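Leave the bottom of the cupboard alone

Most advice on small cupboards tells you to fill them. Buy baskets, add a second shelf, use the backs of the doors. I think this is wrong, and I think a cupboard that is partly empty does its job better than one that is full.

The kind I mean is the small wooden one that sits on a table or sideboard: two doors, a drawer over them and an open shelf on top. My aunt kept one in her hall in Gestel for years, and it held 72 jars at its worst. To reach the cloves you had to take out up to 13 other things and put them on the floor. She called this storage. I would call it a queue. 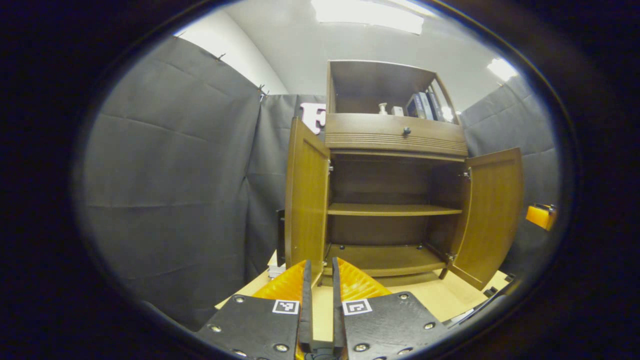

An open shelf is for what you use every day. A few books and a bottle of hand soap are plenty. Once it holds post, keys and batteries as well, you stop seeing any of it. The drawer can take the small stuff, as long as it still shuts without a push.

Behind the doors I would keep one shelf and no more. A single shelf leaves room for a tall jug or a folded tablecloth, and you can wipe underneath without unpacking the lot. The floor of the cupboard should stay clear if you can bear it. Things that go in at the bottom tend to stay there until you move house.

People say that doors hide the mess, so it hardly matters. I don't agree. You still have to open them, and a cupboard you dread opening is one you will stop using - the mess then moves to the table in front of it.

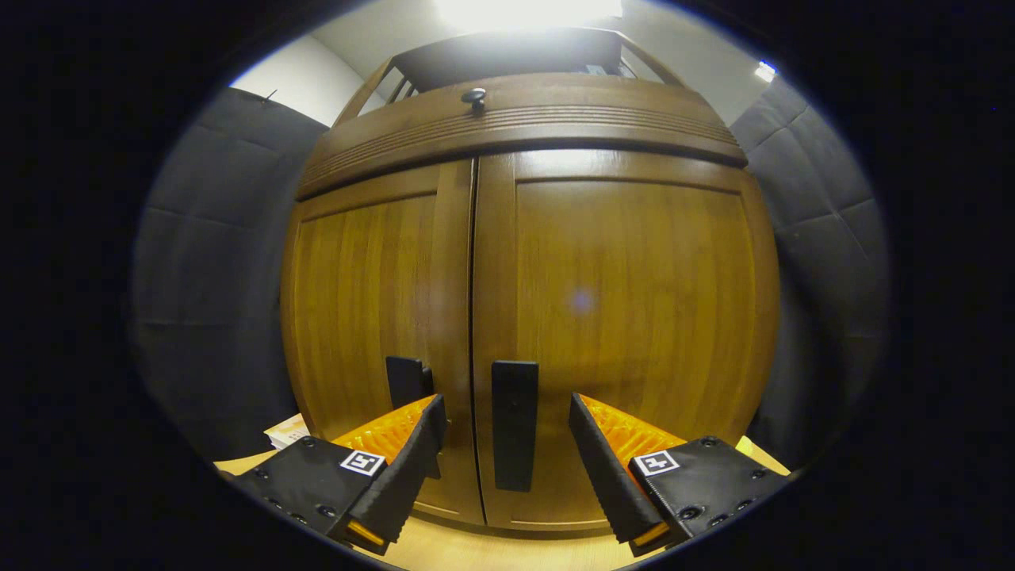 Chantelle Shabalala wrote in to say that this is all very well for people with a spare room. She has two children and one cupboard, and an empty shelf in her flat would last until Thursday. Fair enough. I would still ask her to try it with the bottom half, for a month, and put the overflow in a box by the door.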